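Week 2 notes – the Treloar table-setting fault

Okay, so this is the one I promised you after the lab! The Treloar arm was clearing dishes at Lerkwood, and on run 70 out of 118 it closed on a cup and kept squeezing. The force limit was set to 100, fine, but a restart had quietly put the controller back on its default (I missed that for a whole morning).
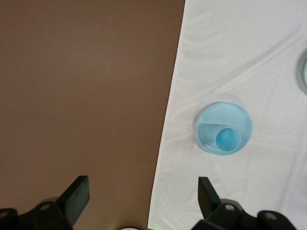
One student wrote in to ask why we blame the restart when the cup-inside-a-bowl case was never tested in the first place. Fair point, and I've added it to the fault sheet. A nested cup leaves very little room for a fingertip, so a bad limit gets worse fast.

For next time, read the Gurkitz log from the restart onward and mark where you'd have hit stop. Keep your hands off the table until the arm is powered down – yes, even to save a cup.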